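Kutow hand controller, after 9 weeks of use
Review by Kittipong Wiriya

I bought the Kutow hand controller in November, together with the small wrist camera that is sold for it. Before, I showed tasks to my arm by pushing the joints with my hands. This works for simple things, but my hands were always in the camera view, and the recordings were not so useful for training. With the Kutow I hold a grip with a trigger, and the gripper on the arm follows me.

The price was 3,966 for the set, and I paid 1,278 more for the second grip, which I regret a little. I work with one arm and the second grip is still in its bag.

Setup took me one evening. The printed guide is short and the drawing for the cable is wrong: the plug goes in with the flat side up. The software found the arm at the second try. Calibration asks you to hold the grip still at several points in the air, and you should sit down for it, because a tired arm gives a bad calibration and the program does not warn you.

The trigger is the best part. It has a long travel, and I can leave the fingers half open and keep them there, which my old joystick could not do. When I let go, they open slowly and do not jump. The rotation of the wrist is less good. If I turn my hand quickly, the arm comes behind with a small delay, and I have learned to turn early and wait.

I use it mostly for household tasks at home, with the arm low and near the wall. Big smooth plastic things are the hardest for me. On a blue container there are few edges to look at, and in the wrist view the fingertips seem closer to the surface than I expect, or farther. I go down in small steps, with the fingers open, and I use the rim to judge the angle. 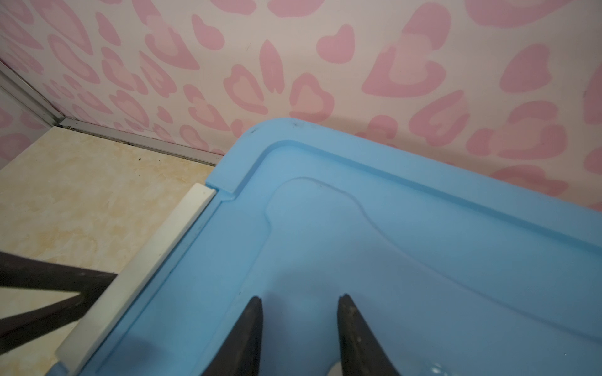 Adebayo Balogun wrote to me that he had the same trouble with depth until he changed the scaling in the settings from full to half, so that his hand moves twice as far as the gripper. He also said that he records the first ten demonstrations only to warm up and deletes them all.

I tried the half scaling and I agree with him, at least for the last part of the approach. For long moves it is tiring. The program lets you switch with the thumb button, but the switch is marked in the recording as a pause, and I had to cut these pauses out myself later.

In one session I can record 55 demonstrations before my shoulder complains. The files are saved without problem, only the names are very long. I lost one session when the battery of the grip went empty. The light on it is green until the end and then it is off.

Support answered my two emails in English and politely. They promised a better battery light in a future update.

Good: trigger, light weight, stable recordings.
Not good: wrist delay, battery light, the guide.

I would buy the single grip again.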